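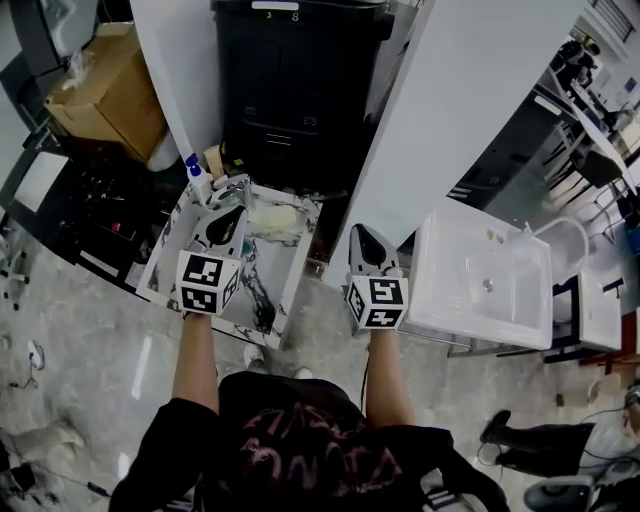 Valdemar Þórarinsdóttir wrote in response to the previous entry that a pose filter should never be allowed to hide a bad timestamp, and asked why Stola still smooths both hands before checking that their clocks agree. The objection is correct, and the order of operations has been changed.

Stola is the tool that turns recordings from paired hand-held grippers into trajectories a controller can follow. Until this month it estimated the pose of each gripper from its marker, smoothed the result, and only then aligned the left and right streams. An offset of 30 milliseconds between the two could pass through unnoticed. The smoothed curves looked plausible on their own, and the error appeared only when the distance between the hands was computed.

The revised version aligns the raw streams first. Any segment in which the offset drifts during the recording is now rejected with a message that names the stream and the first bad sample. Smoothing is applied afterward, and the unsmoothed poses are kept in the output file for comparison.

Marker visibility remains the harder matter. When one hand turns away or passes behind an object, the estimate is carried forward for a short interval and then marked as missing. Earlier releases filled such gaps by interpolation without recording that they had done so. Planning code downstream had no means of telling a measured pose from an invented one – a serious defect in work at a sink or a counter, where the hands turn a great deal.

Each pose now carries a flag with one of 2 values, measured or filled. Grekex, the planner used here, reads the flag and declines to place a grasp on a filled pose. It may still pass through one on the way to another point. 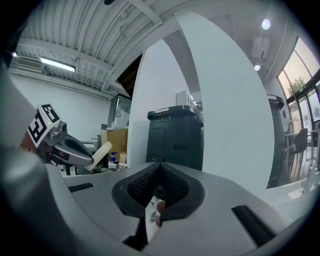

Changes to the replay viewer

The viewer, Vestergaard, has been brought into line with the new format. Filled poses are drawn in gray, and the timeline shows the alignment offset beneath the gripper width. Loading is limited to 500 segments at a time, a limit that will be raised once the memory use of the index has been reduced.

Old files open in the viewer but display no flags. They should be converted again from the raw recordings, as the missing information cannot be recovered from a smoothed file. The conversion script is in the Solow repository under the tools directory, and it leaves the originals in place.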